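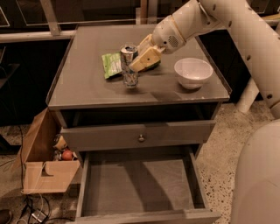

Plakis Nightstand: tidying a small piece of bedroom furniture with one or two robot arms

Version 3, August release

Summary

Plakis Nightstand is a set of 2390 recorded episodes in which a robot clears, sorts or puts away small things on and near a nightstand. We made it to answer a narrow question: can a machine do this chore yet, start to finish, in a room it has seen before? Our short answer is "sometimes, slowly, with the easy objects." The longer answer is in the Results section.

The set is meant for people training or testing manipulation policies. It is also fine for teaching. It is not meant as proof that any product is ready for a home.

What is in an episode

Each episode has a head camera stream, joint positions, gripper state and a one-line instruction in plain English. Episodes end when the operator or policy says the job is done, or when the time limit runs out. The limit is 105 seconds for single-object jobs. Whole-table jobs have no limit in the recorded data, but we cut them off at seven minutes in testing.

Typical instructions:

put the can in the box
put the snack bag in the open drawer
close the bottom drawer
move the bowl to the back of the table
clear the table

The wording was left as the operators typed it. There are spelling mistakes, and "box," "carton" and "bin" are all used for the cardboard box on the floor.

Objects

Drink cans, snack packets, bowls, cups, fruit, and a changing group of small dark items such as remotes and cases. Some cans are opened. Objects may start on the table, in a drawer or in the box. Drawers may start open or closed, and an open drawer is not always part of the job. Policies trained on the first version tended to close any open drawer they saw, so later versions include many episodes where the right thing is to leave it alone.

How it was collected

All episodes were driven by a person. Digby Kereama and Siwan Gwynne did most of the driving, and Keabetswe Naidoo checked the labels. Failed grasps were kept if the operator recovered. Episodes with a fall to the floor are kept too and carry the flag dropped=1.

Lighting was whatever the room had. The tabletop is slightly glossy, so reflections and arm shadows show up in a lot of the footage. We did not try to remove them.

Results

We trained two baselines, Larnex-small and Balogun, and ran each for 50 trials per job in the same room.

Picking up a can and dropping it in the box is close to solved for both. Bowls are a bit worse. The usual mistake is a grasp on the rim that slips when the arm turns. Snack packets are the hardest thing on the table when they lie flat. The fingers are thick, the bag has no edge to get under, and both baselines often close on air and then carry on as if they were holding something.

Closing a drawer works well if it is already moving straight. Opening one by a small round knob mostly does not work. Neither baseline does it reliably enough for us to quote a number we would stand behind.

"Clear the table" is the job most people ask about. A person does it in roughly ten seconds. Balogun finishes it in minutes when it finishes at all, and it needs someone nearby to step in. Larnex-small tends to stop after the second object.

Known problems

The arm often hides the object it is about to grasp. Depth is not included, so this can't be worked around from the data alone.

Cables on the floor are visible in many episodes. Do not use them as a cue for which room you are in, as they were moved between sessions.

Success labels for "tidy" instructions are a matter of opinion. Two labelers disagreed often enough that we now store both labels.

There is only one model of nightstand. A policy that does well here has not been shown to do well on yours.

Splits

train, val and test are split by session. The test split has object layouts that do not appear in train. Please do not tune on it.

Changes

v3: added both success labels, more leave-the-drawer episodes, fixed gripper timestamps
v2: added bowls and fruit
v1: first release, cans and packets only

Contact

Questions about the data go to Beatrice Lukumay. Loader bugs go to Hemi Harawira through the Vodmont issue tracker. Please include the episode ID.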